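Drastau Dual-Arm Cell: Set-up and Service Guide

Section 7. Handover faults in simulation

7.1 When to use this section

Use this procedure when a handover routine stops with fault 68 (grip not confirmed) or when the receiving arm closes before the tool has reached it. Both faults must be cleared in the simulator before the routine is loaded on the physical cell.

CAUTION: Do not clear fault 68 by raising the grip force. The giving arm will keep hold of the tool while the receiving arm pulls, and the wrist joints may be overloaded.

7.2 Reproducing the fault

1. Open the saved run in the Murnside simulator and select the wrist view of the receiving arm.
2. Set playback speed to 40 per cent.
3. Step forward until the giving arm's gripper meets the tool handle, then pause.
4. Check that the receiving gripper is open and that nothing is between its fingers.
5. Save the joint positions of both arms under a new name. Do not overwrite the original run.

The fault usually begins at this stage, with the giving gripper at the end of the handle and the heavy head of the tool pointing away from it. A grip taken there lets the tool rotate when it is lifted, and the handover point drifts from its programmed position.

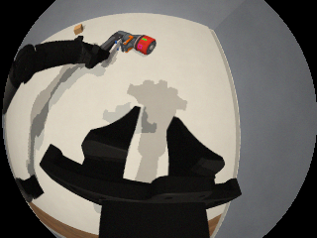 Sisodia wrote on the Forum that moving the grip point toward the bend in the handle cleared the fault in simulation, but that it came back on the real cell until the contact friction value was lowered to match the worn finger pads. Check pad wear before changing any other setting.

7.3 Correcting the grip point

1. Open Grasp Settings and select the giving arm.
2. Move the grip point along the handle toward the head, in small steps.
3. Run the lift only, with the handover disabled.
4. If the tool rotates, repeat from step 2.
5. Enable the handover and run 200 cycles without a fault before release.

NOTE: Shadows in the wrist view can be mistaken for contact. Use the contact log to confirm a grip. The log takes priority over the rendered view.

7.4 Returning to the physical cell

Keep the guard closed and run the first handover at reduced speed. If fault 68 appears again, press stop, leave both arms powered and record the joint positions before resetting. A reset erases the contact log.

WARNING: Never reach in to support a tool during a handover. Either gripper may close without notice.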